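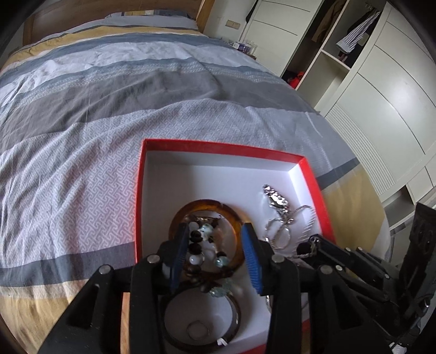
Home | Workshop Visits | Builds | Events | About

A Monday with the Celtholm gripper builders

By Babar Gilani
March
152 shares | 8 comments

I'd been promising Žofie Koubek a visit since the fall, and I finally drove out to Drastier with a box of donuts and a notebook. She runs the Celtholm build out of her home, with the heavier work done at the shared shop on Farooqui Street, and I got to see both ends of it in one day. What a day!

The project is a hand-held gripper. You hold it, you pick things up with it, and what you do gets recorded so that a robot arm can later learn to do the same. Žofie wants the arm, when it's ready, to sort small stuff around a house. Jewelry is her test case for this spring, and she picked it on purpose (she likes starting with the part that scares her).

So a good piece of my morning was spent in a bedroom, on a striped duvet, with a red-rimmed box of bracelets and a chain. I loved it. The gripper is black, with two fingers and a ridged blue pad on the inside of each, and it's wide enough that reaching into a shallow box takes some thought about your wrist. You come in at a slant. I came in straight down on my first go and banged the rim, and Žofie just said "everybody does" and moved my elbow.

Bangles are the friendly ones. That amber one in the middle practically asks to be picked up, a nice thick ring with a hole you can drop a finger into. The beaded bracelet lying across it is a different animal, all round beads, black and brown and milky white and a pale clear blue, and it sags wherever you aren't holding it. Then there's the silver chain. I tried for the chain 3 times and got it once, by the pendant, and I was so pleased I forgot to put it down again and spoiled the recording.

Her log had 668 good recordings when I arrived. A good one means the piece is picked up cleanly, set down where it's meant to go, and the fingers open all the way before you pull back. She throws out anything with a fumble in it for now, though she keeps going back and forth on that. I think she should keep them in a separate folder, and I told her so over lunch, and we argued happily until the soup was gone.

After that we drove over to Farooqui Street. The shop is one long room behind a tile store, and the Celtholm corner is the bench nearest the loading door (bring a sweater). They print the black frame parts there and bolt them together by hand. I got to put together a finger linkage myself, with Žofie reading the steps off a laminated card. Tighten the pivot screws until the joint drags, then back off a quarter turn. Mine dragged, then flopped, then dragged again. It took me nearly an hour, and she has watched a high school student do it in a lot less.

The nicest thing on the bench was a coffee can full of retired finger pads. Early ones were flat and hard, and small things skated right out of them. Later ones were so soft they folded over on themselves. You can run your thumb down the whole history of the build in that can. The ridges came in after a bad week with some earrings, she told me, and she's already drawing a narrower tip for thin chain.

Does the arm work yet? Some. It's a secondhand desktop arm called Gornerero, painted green by a previous owner, and it can lift a wooden curtain ring off a towel and drop it in a bowl. I watched it do that and I clapped, out loud, alone. It hasn't been let anywhere near a necklace.

If you want to go, the bench is open to visitors on Monday afternoons, and they'll put a gripper in your hand within five minutes of you walking in. Parking is on the tile store side. Wear short sleeves, or roll them up, because cuffs catch on the linkage. I'm going back in a few weeks to try the chain again.

8 comments | Share this report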